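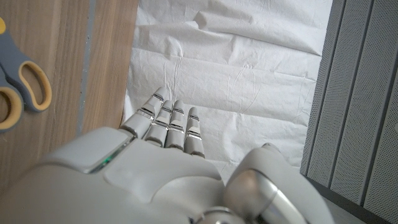 Rostmont Community Giving Team

Progress report to the Palteo Fund: winter coat and blanket drive

You asked for a plain account of where your grant has gone, so we'll skip the thank-you page and start with the numbers. We said we would place collection bins in 23 shops and offices by the end of November. We placed all 23. We are less sure than we were in the spring that this was the right thing to measure.

Most of what came in came through four of those bins. The rest took in very little, and a few seem to have been used mainly for trash. Asking a shop to host a bin is easy, and almost every manager says yes. Getting the staff to mention it to customers is another matter, and a poster by the register does not do that work. We printed a lot of posters. We would not print that many again.

The discount offer at Firnotis, where anyone who handed in a coat got money off a new one, was the busiest part of the drive. It also brought in the worst coats. Broken zippers, torn linings, one sleeve missing. Firnotis was happy with the foot traffic and wants to repeat the offer. We have told them we'd like a short list of what counts as a usable coat posted at the door first, and we are still waiting to hear back.

We have handed out 47 bundles so far, each with a coat, a blanket and a pair of gloves. That is well short of the target in our application. Part of the gap is sorting, which takes far longer than we allowed for. Part of it is that the target was a guess, and we should have said so at the time.

Children's sizes are the real shortage. We get plenty of adult large and almost nothing for ages 5 to 9. Grímsdóttir, the laundry on the north side, has been cleaning everything at cost and has the shortest turnaround of any partner we have. If you are looking for the part of the grant that plainly worked, it is that one.

Spending is under budget, mostly due to the van. We planned on renting for the whole season and have needed it only 2 mornings a month. We'd like to move what's left over into buying children's coats new - we know the fund prefers donated goods, but the donated goods are not coming in the sizes people ask for.

Before the next payment we need a yes or no on the following:

Moving the unspent van money to new children's coats
Dropping the bins that bring in next to nothing
Setting a lower bundle target for the rest of the season

The receipts and the bin-by-bin tally are attached separately.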